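December 19, 2018
Haltenley shop, casting bench

Picking up from the last entry, where I said the new cup molds were fine and I'd stop fussing with them. Well, I'm fussing with them.

Pulled the first cups out of mold B this morning and the seam is much better than it was. Still a ridge near the foot, enough to catch a fingernail, but I could knock it down with a damp sponge and didn't have to go at it with the knife. Mold A is the same as ever. I think A got poured too wet back when I was eyeballing the plaster, and it drinks so fast that the wall at the bottom is set up before the lip has done anything. Dexter Villanueva says I should just throw it out. I'm giving it one more week, mostly because of the hours I put into carving the master.

For the record, mold B was Schnyder casting plaster, 1000 g to 700 g water, water weighed first, plaster sifted in by hand and left alone to slake. Mixed it slowly with the long spoon and tapped the bucket on the floor for bubbles. I've written this ratio on the lid of the plaster bin in marker so please don't ask me again (this means you, Dexter!).

Slip: new bucket of Zemulen white. It came in thicker than the last one. Through the pour cup it just sort of blobbed along, so I added deflocculant a few drops at a time with the mixer on low, waiting in between. It let go all at once, the way it always does, and I may have gone one drop too far – there's a slightly stringy look when it comes off the stick. Left it overnight with the lid on and it's calmer today. Sieved it again anyway and got a surprising amount of dry crumb from the bucket rim. We need to wipe the rims down before closing. Everybody agrees with this and then doesn't do it, me included.

Cast times, mold B only:
First pour, 12 minutes, wall too thin, lip went oval when I picked it up.
Second pour, 15 minutes, nice wall, came away clean.
Third pour, 20 minutes, heavy, and the mold was getting tired by then so it stuck on one side.
So 15 it is, for the first couple of pours, and after that the mold goes in the drying cupboard and I go do something else.

Drying cupboard is set to 104 F. I had it hotter last winter to save time and the corners of the plaster went powdery, so leave the dial where it is even if you're in a rush. 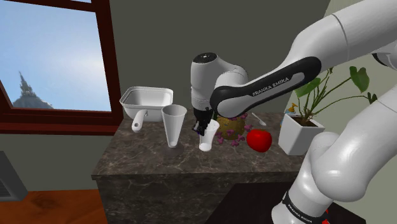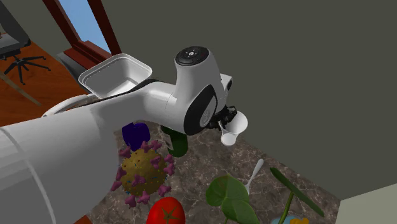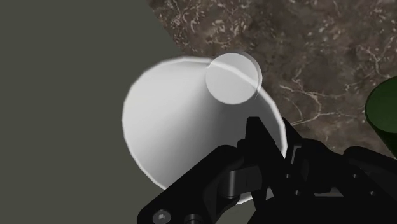
Renders. White cup beside the gripper in the first one.

On to the warping, which is the thing I really wanted to write down. Out of the last bisque I had several cups with lips gone out of round, and I'd been blaming the kiln. Looked at them again with the calipers and the long axis of the oval lines up with the seam on nearly every one. So it's happening at the mold, or in my hands right after. Clay remembers being squeezed! I pull one half off, tip the cup into my palm, and my thumb goes exactly where the oval ends up. I watched myself do it twice this afternoon and both times I'd have sworn I was being gentle.

Tried two ways around it. One was leaving the cup in the lower half with the top half off until the lip stiffened up. Works okay but ties up the mold. The other was flipping the whole thing over onto a bat and lifting the mold off the cup, so it lands standing on its lip and I never grab it. I like that one a lot better. The lip has to be trimmed flat first, and the bat has to be dry or it grabs. Marked the flipped ones with a little F on the foot so I can tell them apart after bisque.

Also dried them lip down on the wire rack with a sheet of newspaper over the top, away from the door. The draft in here is brutal and the ones on the door side always go first.

Kiln: the Hostora controller threw its error again partway up on Monday's load, then cleared when I turned it off and back on. The pots look all right but I don't trust it. I pulled the back panel (unplugged, yes) and one of the thermocouple screws was loose enough to turn with my fingers. Tightened it. If it does it again I'm ordering a new thermocouple and not having another conversation about it.

Glaze tests, quickly. The satin white is still crawling inside the foot ring, and I think that's dust. I'm going to wash half the next batch of tiles and leave the other half as they come and see. The celadon on this body is lovely, a touch grayer than on the old clay, pooling nicely in the throwing rings on the bowls. No rings on the cast cups for it to pool in, so there it looks a bit flat. Maybe carve a line under the lip on the next master? Dexter wants a handle. I don't want a handle.

The cafe order is still 36 cups, due in February, and I want spares on top of that. With one good mold that's slow going, so a mold C needs to get poured before the holiday, same ratio as B, and I should make the foot natch deeper so the halves quit sliding.

To do:
Order plaster, we're down to the last bag
Pour mold C
Wash test tiles
New bands for mold A, the old ones are perished
Ask the cafe about the lip diameter, since their lids have to fit
Wipe the bucket rims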